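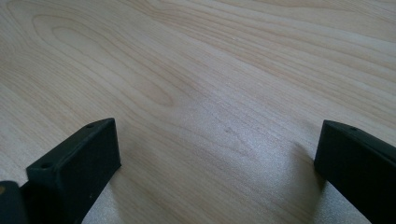
Wood movement, a thread for people who build one table every few years and get surprised each time. Boards change width with humidity. They barely change length. How much width depends on species and on how the board was cut from the log. Look at the grain up top: the stretched oval with loops nested inside it is cathedral figure, the kind you get when the cut runs close to tangent to the growth rings. In solid stock, a face like that is the one that moves most.

Tangential shrinkage is larger than radial shrinkage in nearly every species you can buy. For a lot of common hardwoods the ratio sits somewhere between 1.5 and 2. So a flatsawn top moves more across its width than a quartersawn top of the same species. Same room, same finish, same season.

Numbers from my own shop. I keep a flatsawn offcut hanging on a nail, 303 mm wide when I cut it in March with the hygrometer at 50 percent. I measure it with the same calipers on the same pencil marks. It has not read 303 since.

Finish slows the exchange of moisture. It does not stop it. Film finishes slow it more than oil does. Coat both faces the same or the two sides will take up water at different rates and the panel will cup. I still see tops with four coats above and bare wood below.

Cupping direction, short version: as a flatsawn board dries, the rings try to flatten out. The bark side goes concave. If it picks up moisture, the reverse. Read the end grain before you decide which face goes up.

Alternating the rings in a glue-up gives you a washboard if it moves. Keeping them all one way gives you a single arc, easier to hold down with fasteners. I go by whichever face looks better and let the base do the work. Yuzhen Zou disagrees with me on this and has built more tables than I have – take that into account.

Fasteners. Figure-eight clips, slotted screw holes, wooden buttons in a groove: all fine. What they share is that the top can slide across the apron. A screw through a tight hole in a cross rail can't do that, and the top will split or pull the joint. On a medium top I use 8 buttons, with a gap behind each one on the long sides.

Breadboard ends: glue the center only. Slot the outer peg holes, and slot them along the width of the main panel. The end will stand proud of the top in one season and sit short in another. If a client wants it flush all year, sell them veneer on a stable core.

Veneer on plywood or MDF is a different problem. The core sets the movement and it is small. Balance the panel, so veneer on the back too, grain in the same direction as the face.

Hiba Salameh asked how long to let boards sit before milling. I sticker mine in the shop and weigh one board every few days. When the weight stops changing, I mill. For the last batch from the yard in Ziteldale that took 6 weeks. Rough it oversize, let it rest again, then take it to final thickness.

Pin meters read differently by species, so set the correction before you trust one. Next thread will be on apron joinery, probably after I finish the Camacho desk.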